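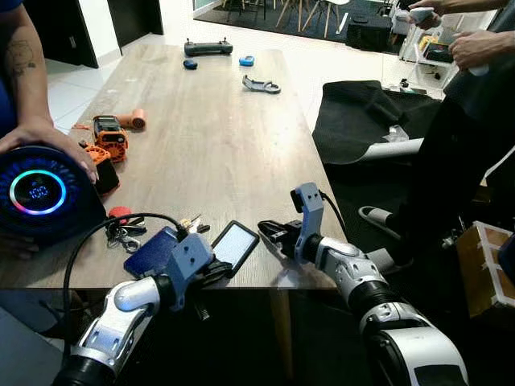
The two arms at the club table, with phones, keys and a smart speaker in reach.

Home | Clubs | Opinion | Contact

I think our robotics club should skip the Plirkeck contest this year. There, I said it! Plirkeck gives you 20 identical foam blocks and a stopwatch, and you get really good at foam blocks. Our own table is way more fun – keys, a game controller, a little orange fan lying on its side. Keys are awful to pick up, and I learned more from one bunch of them than from 57 practice runs in April. Put the entry fee toward new gripper fingers and let the freshmen bring in their own junk.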